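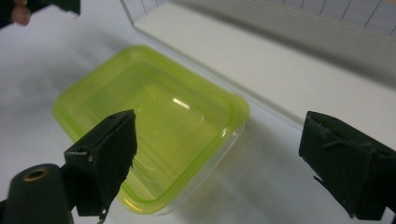 ¿Cada cuánto hay que cambiar los táperes de plástico? Cuando el plástico se queda pegajoso, se agrieta o huele aunque lo acabes de lavar, sin esperar a una fecha.

Vale, hilo rápido que me lo habéis pedido varios y estoy con la cocina patas arriba. Táperes. Voy.

1/ El cuadrado de borde verde lima es el que se queda. Translúcido, esquinas redondeadas, vacío ahora mismo encima de la mesa. Tengo más cuadrados y redondos pero este es el que uso de medida para todo lo demás.

2/ Por qué cuadrado. Porque el armario es cuadrado. Ya está. Los redondos dejan huecos tontos entre uno y otro y ahí es donde acaban las tapas sueltas, las gomas, el colador pequeño...

3/ Primer paso: sacarlo TODO. Todo todo. También los del cajón de abajo y el que está en la nevera con media cebolla dentro. Si no lo sacas no cuenta.

4/ Segundo: emparejar. Base con tapa. Lo que no tenga pareja va a una bolsa aparte. No se tira todavía!! Manju me devolvió en abril dos tapas que yo daba por perdidas y ya había tirado las bases. Todavía me duele.

5/ Tercero: oler. Sí, oler. Con la tapa puesta un rato y luego abrir de golpe. Si sale curry de hace meses, bicarbonato con agua templada toda la noche. Si sigue oliendo, para tornillos.

6/ Lo del tomate: mancha naranja = no pasa nada, es feo y punto. Un poco de aceite en un papel antes de fregar ayuda bastante. Dejarlo al sol tambien, me lo enseñó Bimla y en mi ventana funciona mejor en verano, ahora en noviembre pues regular.

7/ Rayas por dentro: ahí sí que soy pesada. Si paso la uña y se engancha, fuera de la comida. Pasa a guardar pinzas, pilas, sobres de semillas, lo que sea.

8/ Me preguntan por marcas. Compré un juego de Soltik por 359 pesos y bien, las tapas cierran. Los de Rengifo más baratos, 168, pero la tapa se me deformó en el lavavajillas. Bandeja de arriba siempre, fallo mío seguramente.

9/ Y no, no hace falta gastarse 2,000 en un juego de vidrio con estuche. Yogesh lo tiene y lo usa para fotos jaja (te quiero Yogesh)

10/ Guardarlos: bases encajadas una dentro de otra, de mayor a menor. Tapas DE PIE en una caja estrecha, como discos. Esto es lo que más me cambió la vida, antes abría la puerta y avalancha.

11/ Si los guardas con la tapa puesta ocupan el triple y encima cogen olor a cerrado. Si no hay más remedio, un trocito de papel de cocina dentro.

12/ Secar bien el reborde!!! El borde ancho es comodísimo para agarrar pero hay que pasar el trapo por debajo también, que ahí puede quedarse el agua y luego te chorrea por todo el estante. Boca abajo sobre un paño y a otra cosa.

13/ Etiquetas: cinta de carrocero y rotulador. Contenido y día. Las pegatinas bonitas dejan pegamento, me pasé una tarde entera rascando con alcohol

14/ Para congelar caldo dejad dos dedos libres hasta arriba. Dos dedos. Que luego se hincha y salta la tapa y tenéis caldo en los guisantes.

15/ Ravindra pregunta si los uso en el microondas. Mirad el símbolo de la base, y si no lo lleva pasad la comida a un plato. Yo lo paso a un plato siempre, me da pereza mirar

16/ Me queda el estante de las especias pero eso otro dia. Voy a devolver a la nevera la media cebolla, que sigue en la encimera.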